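3. What people told us about breakfast

I went into this part of the study thinking breakfast would be the dull meal. Dinner is where families argue and lunch is where coworkers gossip, so I figured the morning would give us a page of notes and that would be it. I was wrong, and Hwa-young Yeom (who ran the Durham interviews with me) still brings it up!
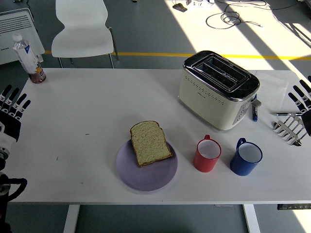 Figure 3. Bread on a plate, with a red mug and a blue mug.

3.1 The diaries

We asked 27 households in Durham to keep a food diary through July, and by the end we had 237 breakfast entries we could use. I'd hoped for more, but people get busy, and one diary went through the wash. What struck me first was how short the entries were. Dinner got a paragraph. Breakfast got "toast, coffee" or just "same," sometimes for a whole week running.

So I started asking about "same." Same what? Same bread, mostly, but also the same chair and the same cup – and people had a lot to say about the cup. One woman told me she could eat off any plate in the house, but if her husband took her mug she'd wait for him to finish and wash it. She laughed when she said it, then told me about it for another ten minutes.

3.2 Who gets which mug

Mal-soon Geum (2018) calls this kind of thing "soft ownership," meaning everybody in the house knows the rule and no one remembers making it. I like the term, though I think she makes it sound calmer than it is. In our interviews the rule got loud whenever a guest stayed over or a kid came home from college. Two households had bought matching sets to stop the bickering, and both went back to odd mugs before the diaries were done.

I don't want to push this too far with a sample our size. We come back to the guest problem in Section 4, where the weekend entries look pretty different.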